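Itzel Quintero
table-setting thread because three of you asked and I have twenty min before I have to leave. going fast, sorry in advance

1/ Okay so the whole idea: a tray on one side, a placemat on the other, plate on the placemat. Done. No centerpiece. No runner. I am so tired of runners

2/ White paper goes down first. Big sheet, whole middle of the table. I leave a strip of bare wood showing at the far edge bc I like seeing the table. My mom hates this. She can have her own thread

3/ Tray next. Wood, warm orangey brown, rounded rim. Goes to the left of the placemat. Looks so good on plain white, way better than on my dark cloth where it just dissapears

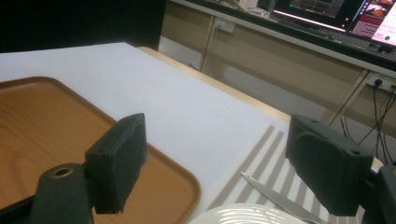
Tray, stripes, knife. Plate just peeking in at the bottom.

4/ The placemat. Woven, taupe gray and white stripes. I wanted the Skakiris ones forever, couldn't justify it, found a striped one at the Hlongwane outlet in October instead. No regrets

5/ Stripes + wood + white. That's the entire color scheme. People keep asking for a "pop." No pop

6/ Knife on the right of the plate, blade facing in. Yes I know you know. My cousin did not know

7/ Someone DMed me re: silver polish. I use the Allemis paste, tiny bit, old t-shirt. Rinse it really well or it leaves a film. Then dry right away, don't leave them in the rack

8/ Plates! White, round, wide rim, deep enough for soup or a saucy pasta. If you own one kind of plate make it this one. I had the flat ones for years and chased risotto all over them 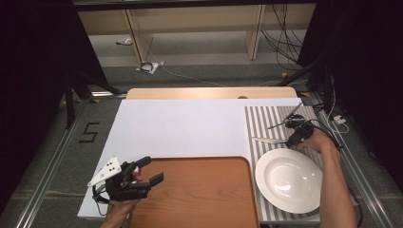
9/ Where was I. Plate goes low on the mat, close to the person eating. Leave the back half of the mat mostly alone, that's where a glass is going to end up anyway

10/ Line the mat up so the stripes run front to back. Sideways makes the table look short and wide. Try both, you'll see it

11/ Q from replies: does the paper tear. Sometimes! Fold it over and move a plate on top. It's paper. The Narkeck roll is heavier than the craft store kind and lies flatter but either one works

12/ Also yes you can draw on it. I write people's names by their plates in pencil. Kids go nuts, bring crayons

13/ What goes IN the tray: bread, salt, butter, the little bowl for olive pits. Everything people keep reaching for. When dinner's over you lift the tray and half the table is cleared in one trip

14/ Do NOT put the water pitcher in the tray. Too heavy, it slides when you pick it up. Ask my floor

15/ Somebody wants to know napkins. Under the fork if I'm rushing, on the plate if I ironed. I have not ironed

16/ Small table version: skip the tray, one mat each, bread goes right on the paper. Crumbs get rolled up and tossed with it

17/ ok I really have to go, bread is still at the store. Will do glasses tommorow, drop questions under this one and not in my DMs pls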